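**House diary, Ollgate — Tuesday, evening entry**

The kitchen was handed back to the household at four o'clock, and the new arrangement of the washing-up table was entered into use the same afternoon. The table now carries the clear plastic container at the left, the turquoise tray in the middle and the rack for the crockery at the right. Karim Bouazza had asked that this order be kept for the whole of March before any further change is considered, and I have agreed to it.

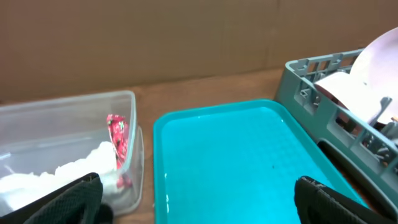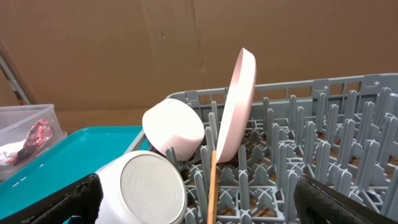
It is recorded that the previous arrangement, with the rack beside the door, had been in force since the move from Gisitz. It was unsatisfactory in several respects. Plates were carried across the passage while still dripping, and the floor there was twice found slippery before breakfast. The new position removes the need to cross the passage at all. The only objection raised at supper was that left-handed members of the household will find themselves working backwards. The objection was noted. It was made by the one left-handed member of the household, who is also the author of this diary.

The following has been agreed and copied on to the card inside the larder door:

- Plates are to stand on edge in the rack, with a clear space between one and the next.
- Bowls go on their sides. They are not to be stacked inside one another, however late the hour.
- Cups are to be placed with the mouth downwards.
- The tray is for things on their way to the rack. It is to be clear by bedtime.
- Wrappers and used paper go in the clear container, which is emptied each morning by whoever comes down first.

The fifth point took longer than the other four together. Karim held that a container for wrappers had no place on a table given over to clean crockery. I held that without one the wrappers would be left on the tray, as they were throughout the winter at Gisitz. We have settled on keeping the container until the end of the month and reviewing the matter then. I should record that neither party considers the question closed.

The second delivery from El Idrissi arrived shortly after the table had been set out. It consisted of the remaining soup plates, wrapped in newspaper, and a bill for 98, which I have placed in the drawer with the others. Two of the plates are chipped. They will be retained for use beneath flower pots and should not be returned to the general stock. I have written to El Idrissi to say so, and have asked for a corrected bill.

The cupboard above the table remains unsuitable. Its lower shelf is too shallow for the dinner plates, and the door does not close when they are put in straight. The Trallovik cupboard, bought in the year 2000 and still in the back bedroom, is deeper by the width of a hand and would answer very well, if it can be got down the stairs. Karim measured the turn of the staircase this evening and is of the opinion that it can. I measured it after him and am less certain. The doors would have to come off first, and the hinges have been painted over at least once.

Washing-up after supper was carried out by myself, with Karim drying the pans. The work was begun at eight and finished before the half hour — a fair improvement on last week, though there were fewer of us at table. The greater part of the crockery was left to drain overnight, in accordance with the new practice. The pans were dried at once and hung up.

Matters outstanding at the close of the day:

1. A second tea towel rail, to be fixed lower than the first.
2. The corrected bill from El Idrissi.
3. A decision on the Trallovik cupboard, before the weekend if possible.
4. The dripping tap, which has been reported to the landlord and not yet seen to.

The tap was tightened by hand at ten o'clock and was quiet when I went up. A saucer has been left under the joint of the pipe as a precaution, and I shall look at it before breakfast. Rain since nine. The back windows are shut, except the small one in the larder, which sticks.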